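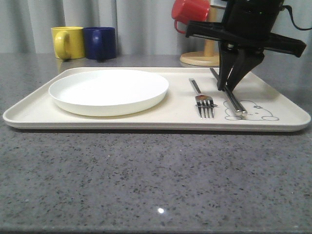 Kurken bench, tray station
Notebook entry, July, started 9:40
Entered by: Kyriaki Karras

Purpose of entry: to record the working rules for the tray task as they stand after the Dincombe review, and to list the points still open.

1. Start conditions. An episode may begin only after the operator has checked the layout against the station sheet. Items outside the task (mugs, mug tree) are treated as fixed surroundings and are not to be shifted between episodes. If one is bumped, the episode is flagged and the layout is restored before the next.

2. Contact with the tray. Utensils are taken by the handle. Pressing a utensil against the tray is permitted during closing, but the arm must not drag it across the printed area. Force limit stays at 28 N until Plollen returns the revised figure.

3. Hands. No hand enters the workspace while the arm is enabled. The pause state does not count as disabled. This was read two ways last month and the wording on the sheet has been corrected.

4. Reference stills. One still is to be saved with the arm fully out of view, at the same camera setting as the recording. Stills with any part of the gripper showing are not accepted as references.

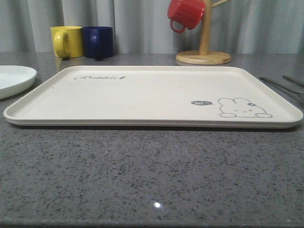 Tray clear, plate at left, utensils on the counter at right. Arm out of view.

5. Naming. Layouts are logged by where the plate and utensils lie — on the tray or off it — and never by operator shorthand. Thái's older entries use "set" and "unset" in both senses and should be relabeled before they are merged.

6. Stopping. Any person present may call a stop. The operator logs the time and resumes only after a fresh layout check.

Status: 108 episodes reviewed out of 720. Review continues in file order.

Open points:
Glare on the stone near the front of the counter. Decide whether the lamp position belongs on the station sheet.
Rule 2 says nothing on the plate. Draft wording to Dincombe.
Exposure fixed at 2000 microseconds for now; confirm with Thái before changing.

K.K., 11:15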